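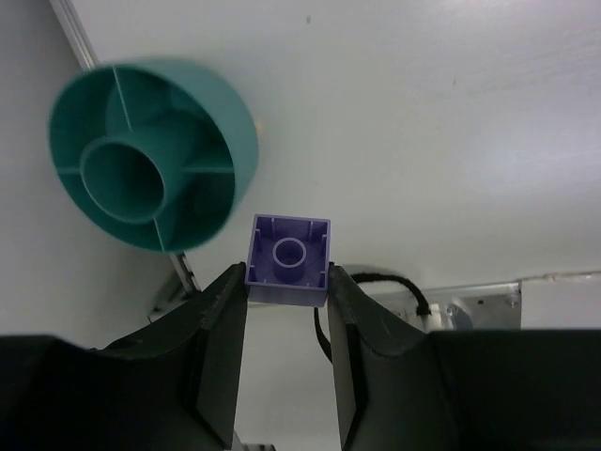
Lavender 2x2 from underneath: one tube in the middle, little ribs along the inside walls.

How to Sort and Clean a Big Secondhand Tub of Building Blocks

I brought home a tub of mixed plastic blocks in July, more than 1,000 pieces if my kitchen scale math is any good, and I have had the best time with it. If you have one of these tubs sitting in a closet, get it out! Sorting it is half the fun, and there's a trick to it that I wish I'd used years ago: turn everything upside down.

From the top, a lot of blocks look alike. Square, studs, done. But the underside is where the makers do things their own way, and once you start looking you can't stop. My tub had at least four kinds in it, and they do not all like each other.

What you need

A bedsheet (a plain light one, so small pieces show up)
Muffin tins or shallow trays
A dish tub and mild dish soap
An old soft toothbrush
A mesh laundry bag with a zipper
A couple of bath towels
One block you know is good, for testing

Step 1: Dump and skim

Spread the sheet on the floor and pour out the whole tub. Pull out everything that isn't a block first: wheels, doll shoes, crayons, coins, the odd dried-up pea. Big round pieces with spokes go in their own pile, because they trap dirt between the spokes and need more brushing than the rest. I had some gorgeous teal ones.

Step 2: Sort by size before color

I know, I know, color is what everybody wants to do. Color piles look wonderful, and then you spend an hour fishing for one small square in a heap of purple. Go by footprint first: small squares in one tin, rectangles in another, long ones on a tray, plates by themselves. You can split by color inside each tin later if you still have the energy (I did, and the purples alone were worth it).

Step 3: Flip and compare

Take one tin at a time and turn the pieces over. On a small square block, look for these things:

The tube. Is there a round tube in the center, and is it hollow? Some older blocks have a solid post or nothing at all.
The walls. Thin ribs running up the inside are there to grip the studs of the block below. Smooth walls usually mean a different maker, or a thicker wall.
The corners. Some have thin slots near them and some are filled in. The slots hold on to gunk, so put those pieces aside for the toothbrush.

My Feltix pieces have ribs and a hollow tube. The Tisden ones are smooth inside and a hair taller, which you'd never spot until you build a wall four blocks high and one end sits up.

Step 4: The click test

Press each doubtful piece onto your good block. You want a firm push and a clean pull. If it slides off when you tip it, it goes in the loose pile. If you have to fight it, put it in the tight pile and don't let a kid use their teeth on it, please. I tested 200 small squares this way in one evening with the radio on and didn't mind a bit.

Vilja Miettinen, who runs the toy swap in our town, taught me to test on one corner first and then with the whole block. A piece with a bent wall will often hold on one side only, and you can feel it right away.

Step 5: Wash

Fill the dish tub with lukewarm water and a small squirt of soap. Keep it lukewarm! Hot water can warp thin walls, and then your click test was for nothing. Put the small pieces in the mesh bag, zip it, and swish for a few minutes. Let them soak for half an hour.

Brush only the ones that need it. Go around the tube, then along each wall, then flick the bristles into the corners. Spoked pieces get one pass per section. Rinse everything in clean water until the bubbles are gone. Stickers and printed pieces stay out of the soak, just wipe those with a damp cloth.

Step 6: Dry them open side down, then up

Water sits inside the tubes, so shake the bag hard over the sink first. Spread the blocks on a towel with the studs up for an hour. Then flip them all, open side up, and leave them overnight. Keep them out of direct sun, as pale colors like lavender can yellow.

Step 7: Put them away by maker

I use 3 bins: the good clickers, the tall ones, and the loose ones. The loose ones are great for sand play or for printing with paint, where the underside makes a lovely square with a ring in it. Try it on brown paper!

If a block is cracked along a wall, let it go. Glue never holds there for me, and it usually oozes onto the ribs and spoils the fit.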